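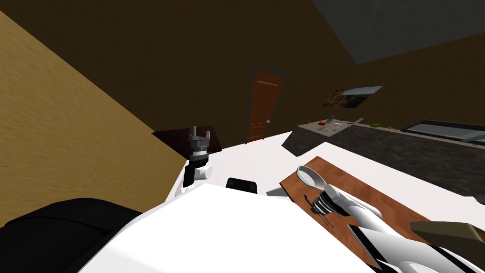

The kitchen, seen from where I now spend my working day. Right arm low along the chopping board, left one up and open.

August, ten past six in the evening. Wrists like old rope.

Second week of teaching the thing by remote control, and I have now driven both arms for longer than I have driven my car this year. The kitchen doesn't exist, of course. It has a door, a sink and a picture on the wall, and I can't make a cup of tea in it, which by mid-afternoon feels personal.

Target for the day was 74 good demonstrations. I handed in 55. Anas Benkirane looked over my shoulder after lunch and said my left hand was "decorative". He has a point. I do everything with the right and leave the left hanging in the air, jaws open, like a man waiting to be passed a plate. The trouble is that the robot will learn that too. Somewhere down the line it will hold up its left gripper for no reason and that will be me, preserved.

So the afternoon went on two-handed practice. Left comes down first and steadies, right does the work, both let go, both back off. Slowly. If I hurry, the recording has a twitch in it and has to be thrown out. If I stop to think, it has a pause in it, and Anas says the policy then learns to stop and think, only without the thinking. I got 5 in a row without a fault just before four and then leaned on the wrong pedal and threw the right wrist across the board. Said a word. Audio isn't recorded, I checked.

The view doesn't help. It leans so far over that I've started tilting my head to match, and caught myself doing it on the bus.

Jasasell want the full 510 before they'll sign off the Volline batch. Lahlou was meant to share the hours with me but has been lent to the Gelik people until further notice – he sent a thumbs up, no words.

Came home and chopped an onion. Noticed I was bringing the left hand in first, very slowly, and letting go with both at the end. Supper was late.

Tomorrow: ask about a lower chair. Take the old mug in. Left hand.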